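Orellana Play Bars - July progress report for the Berura small makers fund

Hello again! It has been a busy stretch since the last report, so I'll start with the part you asked about, which was the color. We have settled on two. The first test sets went out in four colors and the yellow and the blue both came back looking tired, so I dropped them and kept the rust red and the dark green. They look good together on a table and they look good in a heap, and a heap is how they spend most of their lives once a child gets hold of them.

The bars themselves haven't changed shape. I did think about rounding the ends (a teacher in Bandport asked for it) and I cut a few that way, but they rolled off each other when stacked and the kids in the trial got cross with them. So they stay rectangular, with the edges sanded a little more than before. The longer sanding adds time to every batch and I have put that in the budget sheet, on the second tab.

Where we are with numbers: 81 full sets are cut, sanded and painted, out of the 99 in the plan. Of those, 63 are boxed and labeled. The last 18 sets are waiting on wood from Pukard, who changed the delivery date on me twice and have now promised the end of the month. I'm not too worried yet, but if it slips again I'll buy from the yard in town and pay a bit more per board. I'd rather tell you that now than in September.

Most of my time lately has gone on the tumble checks. Bars get tipped into the big metal bin, picked out, tipped in again, and then I go over the paint on the corners. I started out doing this with a cardboard box, which was useless, and the bin with its sloping sides has been so much better - everything slides down to the floor and the bars land on each other the way they would in a toy chest.

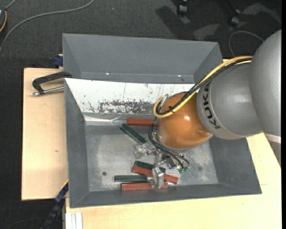
Three red and three green bars in the bin.

The paint is doing well. The green is the stronger of the two. The red shows small pale nicks on the corners after a long run, so I'm trying a second thin coat and leaving it overnight before it goes anywhere near the bin. I have 9 bars painted that way so far and will run them next to the old ones before I commit a whole can to it. If the second coat works out, it's a small cost and I can cover it from what we saved on the boxes.

About those boxes! The plain brown ones turned out cheaper than the quote, and they stack properly on the shelf, which the old ones never did. I printed the labels at home and the first lot smudged, so there's a reprint on the expense list. Sorry about that one, it was my mistake (wrong paper).

Still to do before the next report: finish the red paint trial, get the wood in, redo the instruction leaflet with bigger type, and drop off the first sets at the two Bandport preschools. They have both said mornings are best, before nine.

One question for you. The plan has a line for a carrying bag, and both preschools told me they'd prefer a lidded tub. Can I move that money across, or do you need a form for it? I can send the tub prices over whenever you like.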